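To: claltley-build list
Subject: Re: pen task, start position
Date: 28th August

Hartmut Albers wrote:
> I replayed the June set last night. 68 episodes, and in 9 of them the
> wrist pose jumps in the first second. Is this the tracking or the
> straps? Also, do we still need 30 Hz for the hands if the Boseton
> rules only score the final pen position?

Straps, as far as I can tell. In all 9 the jump is in rotation and the translation stays flat. A controller that slides on the back of the glove does that. Lost tracking would show up in both. I have pulled those episodes from the training split and left the raw files in the Kermani folder in case anyone wants to check my reading.

On the rate: keep 30. The rules score the end state, but the policy is trained on the whole path, and when I downsampled the June set the grasp came late on nearly every run. Disk space is not a problem yet.

For the next session, please use the same start procedure, both hands:

Tighten the strap with the fingers spread, then make a fist and check that the controller has not moved.
Pen on the table before the recording starts. Vary the angle between episodes.
Both hands down on the table, palms flat, clear of the pen. Hold until the logger prints "ready".
Left hand picks when the pen is on the left. Do not reach across.

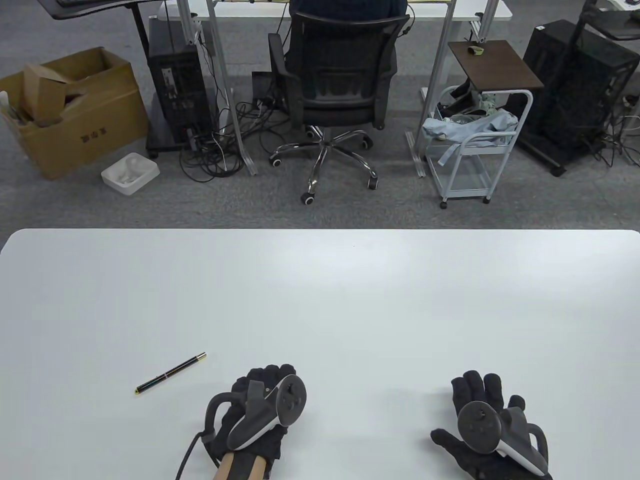
The hold matters more than it sounds. The Drallamard script takes the wrist offset from those first frames and applies it to the full episode, so a hand that is still settling shifts everything after it. I have set the script to reject an episode if either wrist rotates during the hold. It writes the episode number to reject.txt and goes on to the next one.

Frame count per episode is now capped at 1,008. If you hit the cap, drop the episode and redo it. Please don't trim by hand.

Hartmut, can you rerun your replay on the cleaned split and post the plot?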